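Why Does a Cold Drink Taste So Good? All About Keeping Drinks in the Fridge
by Razia Sial, for the Kaijage Kids' Kitchen Pages

Think about the last time you came inside after running around and went straight for something to drink.

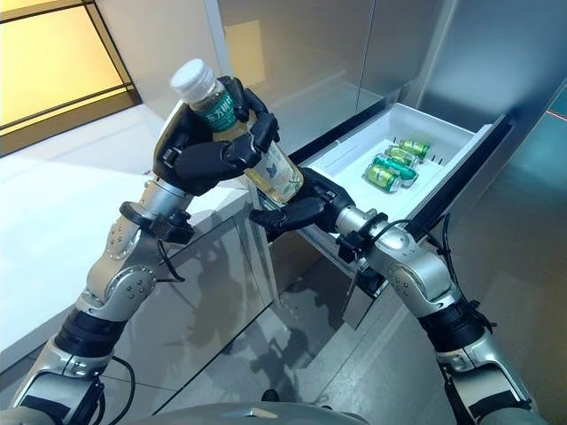
I bet you wanted it cold! Most of us do, and most of us never stop to wonder how the cold got in there in the first place. So pull up a chair, get yourself a glass of something if you like, and let's talk about drinks and refrigerators and why cans like to roll.

Where does the cold come from?

Now, this part is a little bit of a trick. Grown-ups say things like "Shut the door, you're letting the cold out!" and I say it too, I'm afraid. But scientists don't talk about cold as a thing that moves around. What moves is heat. Heat likes to go from warmer places to cooler places, and it keeps going until everything is the same.

So when you put a warm bottle of tea into the fridge, the fridge doesn't push cold into the tea. The heat in the tea wanders out into the chilly air, and the tea is left cooler than it was before. The refrigerator has a special liquid running through thin pipes, and that liquid soaks up the heat from the inside and carries it away to the outside, usually at the back or underneath. If you put your hand near the back or the bottom of a running fridge (ask first, please), you may feel some warm air. Some of that is the heat that used to be in your lunch.

What did people do before refrigerators?

They were very clever about it. Some families kept their milk and butter down in a cellar, where the ground stays cool even in summer. Some lowered a jug into a well on a rope, or set it in a stream with stones piled up so it wouldn't float off. And in many towns a person came by with big blocks of ice, which went into a wooden cupboard called an icebox. The ice melted slowly and the water dripped into a pan, and somebody had to remember to empty the pan. My grandmother still called the refrigerator "the icebox" when I was small, and I thought that was the funniest thing.

Doors, shelves and drawers

Many refrigerators have a tall door that swings open, with shelves behind it. But some have drawers that slide out toward you, just like the drawer where you keep your socks. A drawer is handy for drinks, I think, for you can look down into it from above and see what you have, all the way to the back. On a deep shelf, things hide. I once found a jar of pickles back there that I had already replaced twice.

There's a science reason to like drawers, too. Cool air is heavier than warm air, so it sinks. When you open a tall door, a lot of the cool air slides out over the bottom and across your toes. (Try it in bare feet sometime!) A deep drawer is more like a bathtub. Plenty of the cool air stays sitting in it while you make up your mind, although you still shouldn't take all day.

Cans and bottles

Drinks often come in aluminum cans or plastic bottles, and they behave quite differently. Aluminum is a metal, and heat travels through metal quickly. Plastic is slower to let the heat out. So if a small can and a big bottle go in at the same moment, the can will usually be ready first, partly from being metal and partly from being smaller.

A can doesn't mind lying on its side, and neither does a bottle that has never been opened. Once a bottle has been opened, though, stand it up if you have the room. Caps can be a tiny bit loose even when we think we twisted them tight, and sticky puddles are no fun. Siyabonga Sibiya, who helps me with these pages, would like me to add that he has cleaned up enough of them.

Cans on their sides do love to roll. They're round, and when the drawer slides open or shut, it moves before they do. The cans would rather stay where they were! Scientists call this inertia, and it's the same thing that makes you lean back when a bus starts off. Open a drawer gently and the cans come along for the ride. Yank it, and you'll hear them bump.

Why does the outside get wet?

Reader Petrică Stanciu, age 8, wrote in March to ask whether cold cans leak, as there is always a ring of water under his. What a good question, Petrică! They don't leak. There is water in the air all around us, in bits much too small to see. When that air touches something cold, the bits gather together into drops. We call this condensation, and a coaster will save the table from it.

Something to try at home

You'll need a grown-up, two clean cups, some water and a dish towel. Fill both cups with cool water from the faucet. Wrap one of them all the way around in the towel, and leave the other one bare. Put them both in the fridge and wait 16 minutes. Then take a sip of each. Can you tell which is cooler? Before you taste, make a guess and write it down, and no peeking. Guessing first is what real scientists do, and it's perfectly all right to guess wrong - I do it all the time.

Write and tell us what you found. Next time Razia Kakakhel will be here to explain what makes popcorn pop.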